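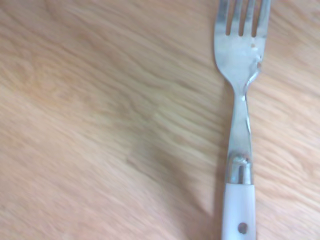 Salma Abdel Hamid wrote that she had entered half of the Votberg robbery before she noticed her timeline was in the wrong order, and asked whether the set-up steps could come before the chapter on importing. They now do. If you have already started a case, read the note on existing cases at the end of this section before you change anything.

Section 3. Setting up a cold case file

This section covers the set-up of a new case in Draltov, from the empty case screen to the point where you can start adding documents. It applies to robberies, burglaries, fraud and arson. Homicide and missing person cases use a different template, covered in Section 9.

The sample case used throughout is the Votberg payroll robbery. Your own screens will show different names, but the fields are the same.

Before you start

Have the following ready:

The police case number, if there is one. Old files often have two, one from the local station and one from the county.
The date of the crime, or the earliest and latest dates it could have happened.
A list of the sources you plan to use (newspaper reports, court records, insurance papers, interviews).
The name of the person who will act as case editor.

You need an account with Editor rights. A Reader account can open a case but the New Case button will be gray.

3.1 Creating the case

1. Sign in and select Cases from the left menu.

2. Select New Case. The template window opens.

3. Choose Property Crime and select Next. The template can't be changed after the case is saved.

4. Type a working title. Use the place and the kind of crime, such as "Votberg payroll robbery." Avoid nicknames from the press. Several cases may share one, and the search tool gives extra weight to the title.

5. Enter the case number exactly as it appears on the file, including dashes and leading zeros. If there are two numbers, put the county number in the second box.

6. Set the status. The choices are Open, Inactive, Closed – no charge, Closed – charged, and Unknown. Use Unknown if you haven't confirmed the status with the agency. A case that has been quiet for a long time may still be open.

7. Select Save Draft. Do not select Publish at this stage.

Note: The title can hold up to 200 characters, but only the first 33 show in the case list. Put the place name first.

3.2 Setting the dates

Most problems reported to us come from this screen. Draltov keeps the date of the crime, the date it was reported, and the date of the source as separate fields. They are often different, and in newspaper reports they are easily mixed up.

1. Open the Dates tab.

2. In Date of Crime, enter the exact date if it is known. If it isn't, check Range and fill in the earliest and latest dates.

3. In Date Reported, enter the day the police were told. Leave it blank if you don't have a source for it. Do not copy the date of the crime into this field.

4. In Time, enter a single time or a range. If witnesses disagree, use the widest range and record each account as its own entry later on.

5. Choose the time zone. The default is taken from your account, which may be wrong for the case.

6. Under Timeline Order, select By Event. The default is By Source. With By Source, every entry is placed on the date its document was written, so an interview given years later will sit years after the robbery it describes.

7. Select Save Draft.

Caution: Changing Timeline Order after entries have been added does not move the entries already there. They have to be opened and saved again one at a time.

Relative dates. Old reports often say "last Wednesday" or "early in May." Enter the words as written in the Original Wording box, then enter your reading of them as a range. The two are stored together. A later editor who has a better calendar, or a better source, can then see how you got your range.

3.3 Adding people

Every person in the case gets one record, and every record gets one role. A person can have more roles later, but the first has to be chosen now.

1. Open the People tab and select Add Person.

2. Enter the name as it appears in the earliest source. Put other spellings in Also Written As. Search ignores accents, so Kļaviņa and Klavina will both find the same record.

3. Choose a role: Victim, Witness, Officer, Reporter, Named in Source, Charged, or Convicted.

4. Attach at least one source. The record can't be saved without one.

5. Set Living to Yes, No, or Not Known. Records marked Yes or Not Known are hidden from public view until the case editor has checked them.

Caution: There is no Suspect role. This is on purpose. If a newspaper or a police report calls someone a suspect, use Named in Source and quote the wording in the notes. Use Charged and Convicted only when you have a court record in hand. A newspaper report that someone was charged is not enough, even if several papers say the same thing. They often worked from one wire story.

If you believe two records are the same person, do not merge them during set-up. Use Possible Match and give your reasons. Merging is covered in Section 9 and can't be undone by an Editor account.

3.4 Adding places

1. Open the Places tab and select Add Place.

2. Type the address or the best description you have. "Behind the freight office" is acceptable.

3. Place the pin on the map. If you don't know the exact spot, select Area and draw a rough outline instead.

4. In Name at the Time, enter what the street or building was called when the crime took place. In Name Now, enter the present name.

5. Repeat for the scene, the escape route, and any place where property was found.

Streets get renumbered, and a map pin looks more certain than the source behind it. When the only source is a memory, draw an area.

Note: Private homes that are still lived in should be shown as an area covering the whole block. This applies even if the address was printed in full in the papers of the day.

3.5 Listing stolen property

1. Open the Property tab and select Add Item.

2. Choose Cash, Jewelry, Art, Vehicle, Papers, or Other.

3. Enter the description from the police list, if you have it. Insurance lists go in a separate entry. The two rarely agree on value, and sometimes they don't agree on what was taken.

4. Enter the value in the currency of the time. Draltov does not convert old amounts. If you want to give a present-day value, put it in the notes with the method you used.

5. Set Recovered to Yes, No, In Part, or Not Known.

6. If serial numbers are known, type them in the Serials box, one to a line. Do not paste them into the description – the matching tool reads only the Serials box.

In the Votberg case the payroll was entered twice, once from the company's statement and once from the trial of a clerk on another matter. Both entries were kept. The case editor linked them as Same Item, Different Source, and that is the correct way to do it.

3.6 Setting access

1. Open the Access tab.

2. Enter the name of the case editor. Each case has one.

3. Add contributors by their account names. A case can have up to 9 contributors besides the editor. For larger groups, such as the Treddale readers, set up a group account first.

4. Choose whether tips from the public are allowed. If they are, they go to the editor's inbox and do not appear in the case.

5. Select Save.

Caution: Draltov is a research tool. It does not send anything to the police. If a tip contains new information about an unsolved crime, or about any person's safety, the editor should pass it to the agency that holds the case and keep a note of when this was done. Do not reply to the sender with details from the file, and do not contact anyone the tip names.

3.7 Checking the set-up

Select Check Case at the top of the screen. The check takes around 3 minutes on a case of normal size. Results are shown in two colors.

Red items have to be fixed before the case can be published. The usual ones are a missing source on a person record, a latest date that falls before the earliest date, and a conviction with no court record attached.

Yellow items are warnings. You can publish with yellow items showing, but read them first. "Timeline set to By Source" is a yellow item. We have been asked to make it red, and this may change in a later version.

When there are no red items left, select Send to Editor. The case editor gets a message and can publish from there.

Note on existing cases

If your case was started before you read this section, make a copy of it first (Cases, More, Copy). Work in the copy. Change Timeline Order to By Event, then open and save each entry, beginning with the oldest. Keep the original until the editor has compared the two.

Entries imported from a spreadsheet are a special case. They carry a locked date, shown by a small padlock, and saving them again has no effect. Delete them from the copy and import the spreadsheet again with By Event already selected.

Corrections to this section go to Merike Lukoševičius through the Manual link on the help page. Give the step number and the version shown at the bottom of your screen.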